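Print this page | E-mail this page

Valik opens its first walk-in laundry care shop in Fonolis

FONOLIS, 3/19/13 - I've been writing about soap for a long time, and I don't often get to write about a front door. Today I do! Valik, the little detergent company I started in my kitchen, is opening its first walk-in shop on the ground floor of the old Majumder building, and you're all invited to come in with your empty jugs and your stained shirts.

Some of you know us from the mail-order catalog. We make one powder, two liquids and a wool wash, and for years the only way to get them was to send us an order form and wait (sometimes a good long while, sorry about December). The new shop sells everything we make by weight. Bring any clean container with a lid, put it on the scale, fill it up and pay for what went in. If you forget your container we have plain bottles for 85 cents.

We're also using the opening to launch Gimia, our new low-suds liquid. I've wanted to make this one forever. People kept writing to me about towels that felt stiff and dark clothes with white streaks on them, and when I wrote back asking how much detergent they used, the answer was very often "a capful." A capful is a lot! Gimia comes with a small scoop marked for half loads and full loads, and the full load line is lower than you'd expect. We sent trial bottles to 400 households on our mailing list before settling on the recipe, and their notes changed it twice. The first version smelled like a pine tree fell on your laundry. The one on the shelf now has a light citrus scent, and there's an unscented one for anybody who would like to skip that part.

Gimia works in top loaders and front loaders, and in hard water too, which we have plenty of in Fonolis. A 32-load bottle is $9.38 at the shop. Mail-order customers pay the same price plus postage.
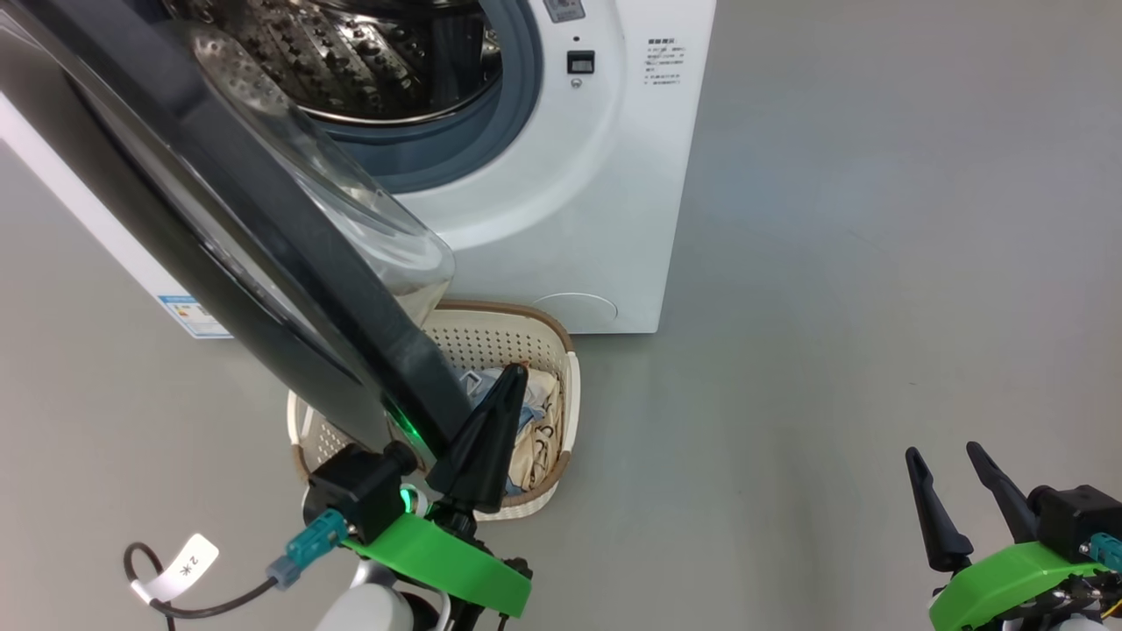
Free wash clinics

On opening week and every week after that we'll run a free wash clinic at the back counter. Bring one thing you've given up on - a gray pillowcase, a tablecloth with gravy on it, the gym shirt - and we'll talk through what to try at home. We'll cover door seals and detergent drawers as well, as I get more mail about musty smells than about stains. Leave the door open between loads, wipe the rubber ring with an old washcloth, and run a hot empty cycle once in a while. If you come to a clinic you'll hear me say all that again, with more arm waving.

No sign-up needed, but the counter is small, so you may have to wait your turn. There's coffee.

Refill cards

The first 800 customers get a refill card good for one free fill of Gimia after five paid ones. Cards don't expire and you can give yours to a friend.

Visiting

The shop is at the side entrance of the Majumder building, next to the bike racks. Parking is behind the building. Reporters who want trial bottles or a look around before we open the doors can ask at the counter or write to the Valik press desk.

Recent news from Valik

- Wool wash is back in stock
- New order form for mail customers
- Holiday shipping dates for December
- We changed our powder box
- How to read a care label

Get the Valik newsletter! Enter your e-mail address to receive laundry tips and shop news. You can unsubscribe at any time.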